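# Workshop tips: what a cable-handling study taught me about my own bench

*Notes from the Vustetora workshop page, 9 Apr 2025*

I repair small electronics at home, and I also help with the data work in a research project on robot manipulation, called Domex. The subject of Domex is flexible things: cords, leads, straps, hoses. In January we finished a first round with 1,158 recorded trials of picking up a cable from a table and bringing its plug to a given place. I want to share the parts which can be used by any person with a bench and too many cables.

**Hold near the plug.** The grasp point was the strongest factor in our results. When the gripper took the cable within 40 mm of the connector, the plug mostly went where it was sent. When it took the cable farther back, the plug turned by itself, and the motion had to be corrected two or three times. I tried the same with my own fingers behind a cabinet, where I see nothing, and I have the same experience. Move your fingers forward until you feel the hard part, and only then push.

**Wait for the swing to stop.** A thin lead keeps moving after the hand stops. In the method we used, the controller pauses before it closes the fingers, and it takes a new look at the cable during the pause. Our first version had no pause and it missed often. The pause costs less than one second. At the bench I now lift the cord, wait, and then reach for the end with the other hand.

**Watch the place where thick becomes thin.** Many cords have a heavy part and a light part with a joint between them. The heavy part decides how the whole cord lies, and the light part bends around it. If you want to turn the plug, first turn the heavy part. 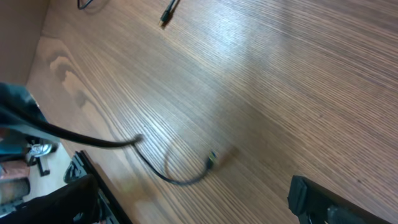

The model we trained did not know this at the beginning. It had learned from 700 trials with cords of one thickness, and with mixed cords it pulled at the thin side and the loop became smaller and smaller. After we added the mixed cords to the training, this fault became rare. It is not gone.

**Be careful with shine.** A polished table gives bright bands under a ceiling lamp, and a glossy black cord has its own bright lines. The vision part of our system sometimes followed the reflection. My eyes do it too, with small screws. Move the lamp to the side, or put down a dull mat. I use a gray felt mat from Makris, but the back of old wallpaper is also good.

**Try a new habit 50 times.** We repeat each condition 50 times before we compare. For a home workshop this is too much in one evening, but you can do it over a few weeks. I changed my way of coiling cords after three good tries, and later I had to change back.

**For storage:** make wide loops and leave the plug on the outside. I close mine with Hastico straps, the short ones. Put the strap on the thick part, never on the joint, and do not pull it tight.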